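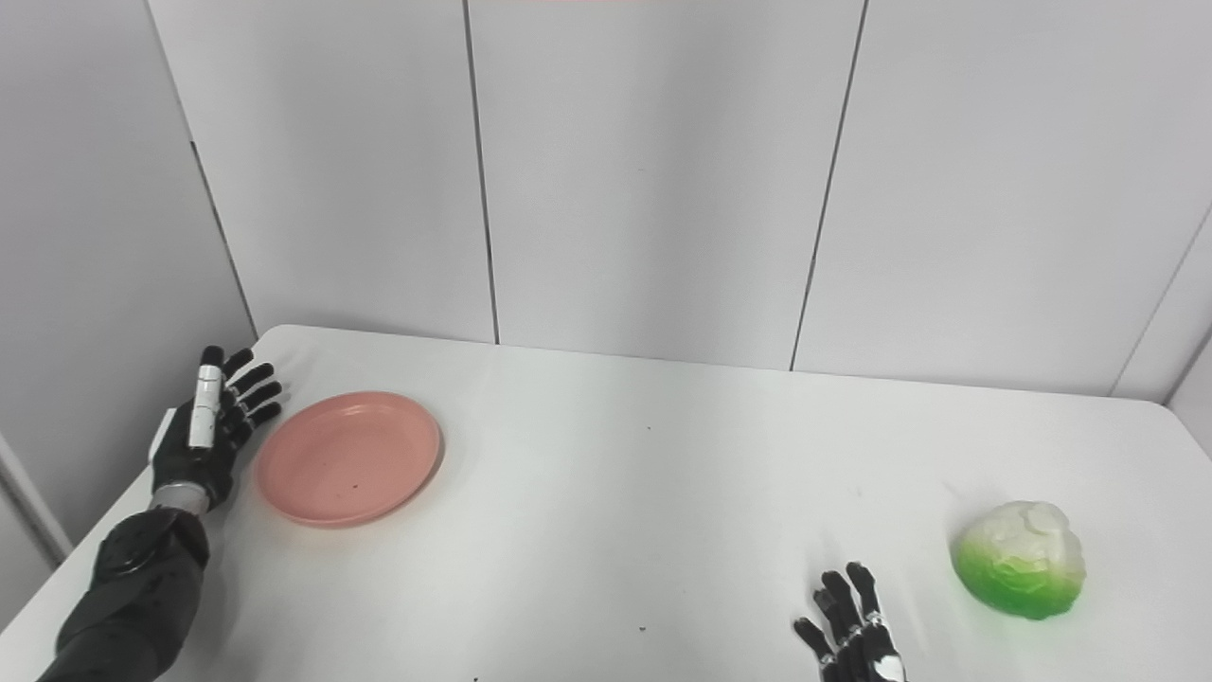
Water Use at Thermal Power Plants: What the Permits Leave Out

Posted in Energy and Water by Vitalii Zakharchenko

The draft renewal of the cooling water permit for the Judgate generating station was opened for public comment in January. I have read the document in full, along with its two appendices, and submitted a written response. Several readers of this blog have asked for a summary of that response, and it is set out in what follows.

Withdrawal and Consumption

The permit reports a single figure for water use. A power plant may take a large volume of water from a river and return most of it warmer than before. This is withdrawal. The portion lost as vapor is consumption, and it does not come back to the river downstream. A plant with once-through cooling withdraws a great deal and consumes relatively little at the site. A plant with cooling towers withdraws far less but loses a larger share of what it takes.

Judgate has both arrangements. Units 1 and 2 are cooled directly from the river, while Unit 3 was fitted with a tower when it was built. The draft permit combines all 3 units under one heading and does not state which kind of use is meant. My first request was that the table be divided by unit and by type of use.

Temperature Limits

The present permit sets a discharge limit of 61 degrees Fahrenheit for the winter months, measured at the outfall. The draft keeps this number but moves the point of measurement to the footbridge at Pasichnyk Landing, well below the mixing zone. A limit is only as strict as the place where it is measured. The change may be justified, and the applicant's consultant, Darkex, offers a short defense of it in the second appendix – but the modeling behind that defense has not been released.

I asked that the model inputs be published and that readings continue at the outfall for the full term of the permit. Two thermometers are not a heavy burden for an operator of this size.

Low Flow Conditions

The section on drought is the weakest part of the draft. It requires the operator to "consult" when river flow falls below a stated threshold, but it does not require any reduction in output or intake. The flow record used to set that threshold covers 40 years and ends before the last two dry summers. Including those summers would give a more useful picture of the river as it is now.

Where additional generation is planned, the comparison with wind and solar should also be made in terms of water. Neither requires cooling water in ordinary operation, and panels need only modest amounts for washing. The draft does not mention alternatives at all.

Next Steps

Written comments are accepted until the close of the comment period, at 5 p.m. on the final day. They should refer to the section number in the draft and include the writer's full name and mailing address. Comments on electricity rates will be set aside, as these are handled in a separate proceeding.

I will post the agency's reply when it is received.

Filed under: cooling water, permits, rivers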